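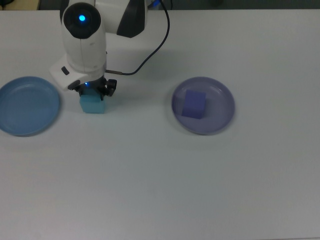
**Color Sorting Sets Available for Loan from Monday**

The Sinetti Learning Center is pleased to announce that its color sorting sets have been added to the lending collection and may be borrowed by member preschools, kindergartens and therapy practices. The sets were bought in March with a grant of $4000 from the Haddadin Fund and have since been used in the Center's own morning groups.

Each set consists of cubes and round plates in matching colors. A child places each cube on the plate of the same color. The plates have a raised rim, so that a cube set down a little carelessly will generally stay where it was put. Light blue and purple are the pair we suggest for a first session with older children. They are closer to each other than red and yellow, and the child has to look twice before choosing. Younger groups may prefer to begin with colors that stand further apart.

**Setting up the table**

Staff who tried the sets in the spring asked that the following notes be passed on to borrowers.

- Use a plain, light tabletop. Patterned cloths make the paler plates harder to pick out.
- Begin with two plates, placed level with each other and well apart, and leave the near part of the table clear.
- Offer one cube at a time. Further colors may be added once the first pair is familiar.
- Seat the children with the window behind or beside them. Strong sun across the table makes the blue and the purple look much the same.

The activity is suitable for children from the age of 3. Sessions in our own groups were kept short, and most children asked to repeat the task with the plates exchanged. We recommend doing this in any case – a child who has learned that one color "goes on the left" has learned a position, and exchanging the plates brings attention back to the color itself.

Omar Haddadin, who coordinates the lending collection, has prepared a printed sheet with further suggestions, including a version in which two children take turns and a version in which the color is named aloud before the cube is moved. The sheet is packed with every set. Additional copies may be requested at the front desk.

**Conditions of loan**

Sets are lent for 3 weeks and may be renewed once if no other member is waiting. A deposit of $100 is required for each set and is returned in full when all pieces have been checked in. Missing cubes can be replaced individually, and members are asked to report them at the time of return.

Before returning a set, please wipe the cubes and plates with a damp cloth and mild soap, and allow them to dry fully before packing. The dishwasher should not be used. Plates should be stacked with the sheet of felt between them, as supplied, to protect the rims.

Reservations open on Fri 6 July at 9 a.m. through the Flivton booking page, and the first sets may be collected the following Monday. Members who do not yet have a Flivton login may reserve by telephone or in person. Practices wishing to borrow more than one set at a time should write to the lending desk in advance – such requests will be considered after single reservations have been filled.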